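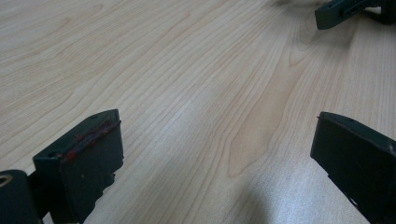
### 4.2 Grain direction and the feel of a "calm" table

We had expected colour to do most of the work. Nearly everyone who has written on reading-room furniture begins with colour, and in our early talks with library users in Tidden the words "light" and "dark" came up far more often than anything to do with pattern. The ratings tell a more interesting story. Across the 1160 judgements collected from 53 readers, the direction of the grain had a clear effect on how calm a table was felt to be, and that effect held up when we compared only tables of similar lightness.

Tables with grain running along the long side were rated calmest. Those with grain running across the short side came next, and diagonal grain came last. What surprised us, and pleased us a great deal, was how easily readers could talk about this once they had been asked. One wrote that a diagonal pattern made her want to turn her book to match it. Another said he kept straightening his papers. Pacheco's earlier interviews at the Tavares reading room contain very similar remarks, made by people who had been asked only about comfort, and we are grateful to Benedito Pacheco for letting us go back through his notes.

It matters a good deal where the reader sits. The same pale wooden top can have grain that looks straight from one chair and slanted from the next, as in Figure 2, where fine parallel lines run mostly on the diagonal and curve gently in places. For this reason we coded direction from the reader's own seat and ignored the maker's drawings. Of the 53 readers, 42 rated the same table differently after moving to a corner seat, and most of the changes were downward. A corner seat has other drawbacks, of course (less elbow room, a worse view of the door), so we do not claim that grain explains the whole shift.

Curved grain deserves a study of its own! Gentle curves seemed to soften the effect of a slant, and several readers used words such as "river" or "sand" for them. Strong curves, with the tight arches found near the middle of some boards, were more divisive: they drew some of the warmest comments in the whole set and also some of the crossest. Our sample of strongly curved tops was small and all of them came from one supplier, Drirkura, so we leave the matter open.

Finish had a weaker effect than we had predicted. Tops treated with Skostarex oil were rated warmer to the touch than lacquered ones, but no calmer to look at. Readers who visited in the late afternoon, when the low sun picks out every line in the wood, gave slightly more extreme ratings in both directions — a pattern we return to in Section 5, where the September sessions are treated separately.

*Figure 2. Pale wooden tabletop with fine diagonal grain, curving gently in places.*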